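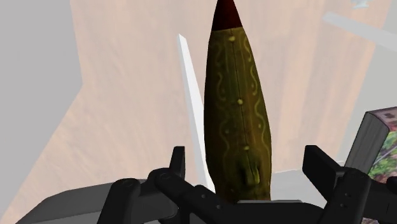 Tyson McIntyre asks that everyone run this section in the simulator before doing it on the bench, and the steps are written in that order. He would also like the fingers left open at the end of a session, so the next person doesn't start with a jammed linkage.

4.2 Setting the grip height for tall objects

Use this procedure for anything that is tall and tapers toward one end. Complete section 4.1 (zeroing the fingers) first.

1. Start the Dakach simulator and load your build file. If the file won't load, check that the port is set to 1873.

2. Open both fingers fully.

3. Bring the gripper up to the object until the object is between the two fingers. Neither finger should touch it yet.

4. Check the wrist view. The object should be centered, with a gap on each side. If it sits to one side, back off and correct the wrist angle. Do not correct it by closing one finger early.

5. Look for anything thin standing close to the object, such as a rod or stick. Move it in the simulator or choose another approach angle.

6. Close at speed 2 until both fingers make contact, then stop.

7. Save the pose. The first free slot on a new build is 293.

8. Repeat steps 2 through 7 on the bench at speed 2.

Note: Grip below the narrow part. A tapered end tends to slide out as the fingers close.

CAUTION: Keep hands clear of the finger joints whenever the power is on. The hinges can pinch even at low speed.

If the grip slips 3 times in a row, stop and go to section 4.3, Finger pads.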